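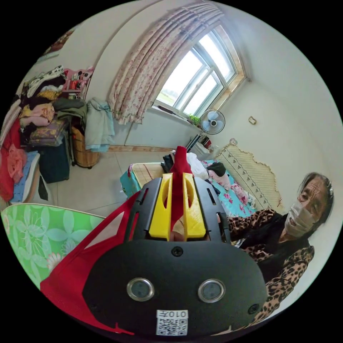

March, just before bed

What a day! I finally got the sourdough right. After 13 loaves (I've kept a tally on the back of the pantry door, smudges and all) this one had a proper ear on it, a crackly crust and holes you could lose a pea in. I stood in the kitchen grinning at it like a fool.

The trick was Rahel's. Rahel Kaufmann from the Letstead market stall told me to stop fussing with the flour and just leave the dough alone overnight - so I did, on the bottom shelf of the fridge behind the pickles, and went to bed. Up at 5, oven on as hot as it goes, old enamel pot in for 40 minutes before the dough went anywhere near it. The colour! Dark as toffee on top.

Had the first slice far too early with butter and the last of the Pellegrini apricot jam, then a second with just salt. Took half a loaf over to Avley on the 107 bus, wrapped in a tea towel, and the whole bus smelled of it. A man across the aisle asked which bakery I'd been to and I nearly burst.

Mum's neighbour wants a bit of the starter now, so I've fed it double and it's climbing up the jar beside me as I write. It still hasn't got a name. I was leaning towards Flemik, after the old dog, but my sister reckons that's morbid.

Next I want to try rye, maybe with caraway, maybe with honey and walnuts for the weekend. Need more flour first, and a second tea towel. Also must ring about the gutter, which I've put off 2 weeks running. Dough's in the fridge again already!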